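The Ferry Book

Colette Boyer took the job at Clurnach in July, when the old clerk's hip gave out. It was three days a week in the ferry office, selling tickets and writing up the book. The book was a ledger with a green spine, and every crossing went in it: the time out, the time back, the wind, and the number of people on board.

"Why not put it on the computer?" she asked.

"It is on the computer," said Quentin Gautier, who ran the boat. "This is the other one."

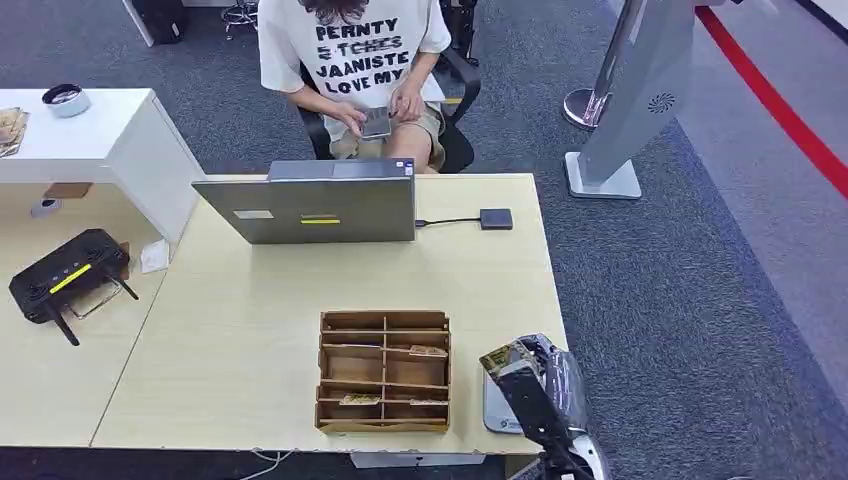
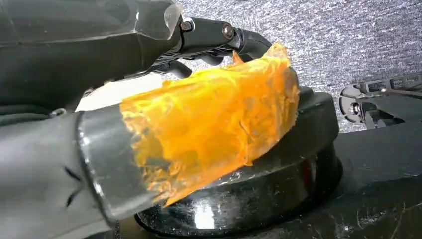 She wrote it up each afternoon after the last run. Quentin would come in, hang his jacket on the nail and read her the numbers off the back of his hand, where he kept them in biro. Then he would wash his hands and go home up the hill.

The ferry was called the Lemaire. It crossed the harbour to Drekis, which had a shop, a hall and a road that went nowhere much. In summer there were walkers. The rest of the year it was school kids, groceries and the nurse.

In her second week Colette started reading the older pages. There was a shelf of the books behind the heater, going back further than the boat did. Most of it was plain enough. Wind south-west, light. Four out, three back. A cow, one way. Then in the books from when she was small she found a name written in the margin beside the last crossing of the day. It was always the same name, Kornico, and there was always a small tick next to it.

She asked Quentin about it while he was splicing a rope on the step.

"Kornico was a dog," he said.

"He got his own entry?"

"She. She belonged to the schoolteacher on the other side. Every morning she came over on the first boat and every night she went back on the last one. Your father used to put the tick in so we'd know she was home."

Colette hadn't known that her father had ever worked in the office. She knew he had been on the boats for a while before she was born, and that he had given it up and gone to the cannery. He had never talked about it, but he never talked about the cannery either.

"That's his writing?"

"Some of it. The neat bits."

She went back in and took down the book again. There were two hands in it, one that leaned over and one that stood up straight, and when she looked properly she could see that the straight one was his. He had made his sevens with a bar through them on birthday cards too.

She read on through the lunch hour. He had been there for 41 weeks. He didn't write much more than anyone else, but now and then there was a line that had no business in a ferry book. Moon up early. Mrs P. seasick, flat calm. Paid 700 for the truck, too much. On 10th August he had written, Told her yes, and under it the wind, which was north.

Her mother lived in the flat behind the bakery these days. Colette rang her from the office phone.

"What did you ask Dad," she said, "that he said yes to?"

"When?"

"In August. Before me."

There was a long gap. She could hear the radio going and a tap being turned off.

"I asked him if he'd leave the boats," said her mother. "I didn't like the winters. I didn't like waiting at the window."

"Did he mind?"

"He never said. Why, what's he written?"

Colette looked at the page. After that day there were 17 more entries in his hand, and then the leaning writing took over and went on to the end of the book. She checked the last of his. Two out, two back, wind dropping. Kornico, tick.

"Only the wind," she said.

Quentin came in off the last run at ten past five. It had come on to rain and he stood on the mat and shook himself. He held out his hand to read from it, but the ink had gone.

"Six out," he said. "No – seven. The Drekis girl had her baby with her. Do we count a baby?"

"Did we use to?"

"Your father did."

She wrote down seven and put a bar through it. Then she wrote the wind and the time, blotted the page and went to find her coat.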